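Open day at the Sayegh weaving mill, Zandbridge

I had been meaning to visit Sayegh for years, and when Hiba Shboul told me they were opening the doors for one day I packed a sandwich and drove the 53 miles with the windows down. What a lovely morning it was! Hiba has worked in the dye house since she left school, and she walked our group past the old looms (so loud you feel them in your teeth) and up to the pattern room, where 888 sample books sit on shelves right up to the ceiling. After that came tea, and plenty of talk about tablecloths.

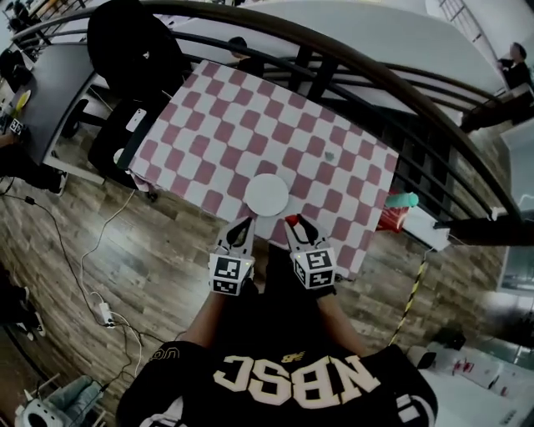

At the checkered tablecloth during the open day.

Checks are harder to weave than I had ever imagined — the squares have to stay square after washing, and Hiba says red is the fussiest color of them all.

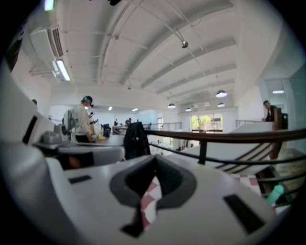

The shop downstairs sells seconds at very kind prices, and I came home with 4 napkins and a runner I have no table for. They open again in September, so do go early, park behind the Trakitz bakery, and save room for a plum bun.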